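The Bin Stays

I have spent most of the summer getting rid of things. Bimla Sachdeva lent me a book on the subject, which I have since got rid of (I gave it back, relax). The closet went fine. The kitchen drawers went fine. Then I reached the worktable and lost a whole afternoon to a metal bin.

It came out of the old Agarwal hardware store when they closed up in December. Two compartments, gray sheet metal, heavy enough that I had to stop halfway up the stairs and reconsider my life. I paid 85 dollars for it, a figure I have rounded down every time I've been asked.

The plan was sorting. Big stuff in the big side, small stuff in the narrow side. I would be a person with a system. What the big side holds is blocks, red ones and green ones, and the narrow side holds my good intentions. The divider slopes, and the paint along the bottom of it has been scraped down to a dark, ragged band. I like that part best. I could sand it and repaint it. I own the sandpaper. I have owned the sandpaper for 2 years.
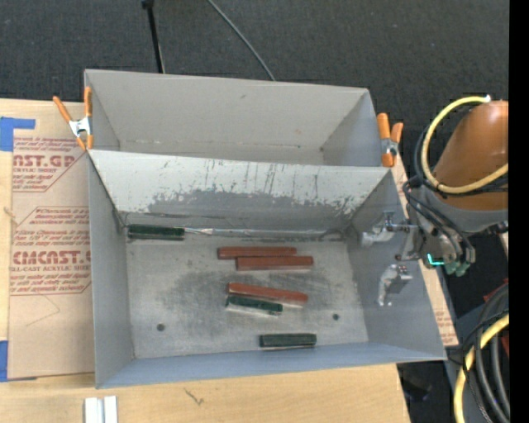
Neelam Thakur wrote in after my last post to say that a container with six things in it is a display, and that I should either fill the bin or sell it to somebody with more things. She also wanted to know why I don't put the blocks in a shoebox like a normal adult.

Fair. I did try a shoebox. It was fine, and I resented it. A shoebox makes no noise when you drop a block into it, and the noise turns out to be most of what I paid for. The downstairs neighbor may have a different view.

I also looked at a stacking organizer from Pluvley, very tasteful, with little labels. I put it in my cart, went to make tea, and came back to find I had gone off labels.

So the table is done, by which I mean I moved the mail. Next up is the hall closet, where I'm told there is a second vacuum cleaner.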